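Shop > Arms and grippers > Small arms > Nirine

Nirine Bench Arm, with two-finger gripper

We get asked the same thing nearly every day, usually by someone with a stockroom and a tired back: can a machine do this for me yet? Well, partly! The Nirine is a small arm for small jobs, and we'd sooner tell you what it's good at (and where it still makes us sigh) than have you send it back in a fortnight.

It comes from Stolleck, who have been very patient with our questions, and it sits happily on a bench. You get the arm, the gripper, the power lead and a printed guide that my mother could follow, and she has.

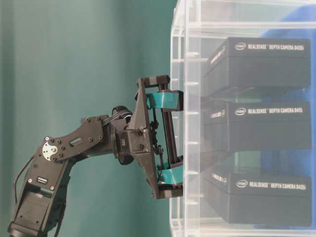

Stacking and fetching from shelves is the chore most of our customers have in mind, and it's a fair test of any arm. Boxes with straight sides are kind to it, and it helps if they stand apart from one another. Clear shelving is harder than it looks, mind you, as the acrylic throws back faint reflections of the RealSense boxes in the gaps between them, and a camera program can be fooled by that sort of thing. The green pads on the fingers are the part to keep clean, so do wipe them now and then.

As for the house, I'd be gentle with your hopes. Folding towels, emptying a dishwasher, finding the other sock – not yet, not with this one, though we have a customer in Desau who keeps trying and writes us lovely long letters. For a shop counter or a parts room, with the same few boxes going to the same few places, it can earn its keep if you give it a patient week or two of setting up.

Price: £349. Spare finger pads: £2 each. Next batch due in September.

3832 views | 59 shares

Comments

Zhenhua Li: Does it mind being left on overnight? Ours would be in the back room with the heating off.

Tang: Bought one for the parts counter. Slow but steady, and the guide really is good. Would love a longer power lead!

parcelpat: Tell me when it does socks.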